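Organiser votre jeu de piste avec Hamance – Guide de l'animateur
Chapitre 4 : préparer le parcours en famille 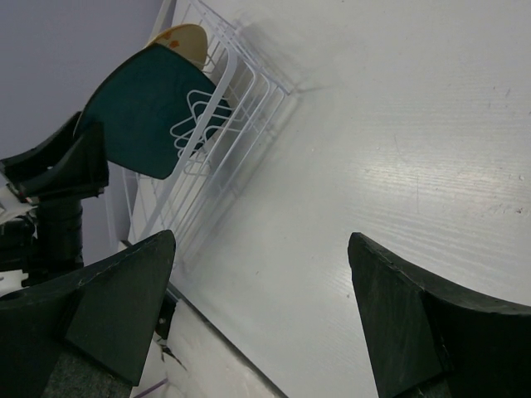 Avant de commencer

Vous allez vous régaler ! Un parcours Hamance se prépare en une soirée, et le plus amusant, c'est de choisir les cachettes. Prévoyez le carnet d'énigmes, les jetons Zivach (il y en a 40 dans la boîte) et un plan du jardin ou du parc, même griffonné à la main.

Mise en place

1. Faites le tour du terrain à pied et notez les endroits qui vous plaisent : un banc, une souche, le pied d'un escalier.

2. Répartissez les joueurs en quatre équipes au maximum. Mélangez les âges – les petits voient souvent ce que les grands ratent.

3. Donnez une couleur de jetons à chaque équipe et reportez-la sur la feuille de route.

4. Cachez les jetons à hauteur d'enfant, en partant de l'arrivée et en remontant vers le départ.

5. Glissez une énigme sous chaque jeton doré. Celles de la série Onishi conviennent dès six ans, celles de la série Plelard demandent de savoir lire un plan.

6. Rassemblez tout le monde au départ, lisez la règle à voix haute et donnez le signal !

Remarque : en cas de pluie, le parcours se joue très bien à l'intérieur. Comptez environ 774 pas pour la version longue, moitié moins pour la version courte.

Attention : les jetons sont de petite taille et ne conviennent pas aux enfants de moins de trois ans. Ne cachez rien près d'un bassin, d'une route ou d'une clôture électrique.

Variante d'avril

Prasert Phetsri, qui a dessiné les énigmes, propose une chasse aux œufs : remplacez les jetons dorés par des œufs en chocolat et gardez les mêmes indices. Sortez-les au dernier moment s'il y a du soleil.

Pour le comptage des points, voir le chapitre 5.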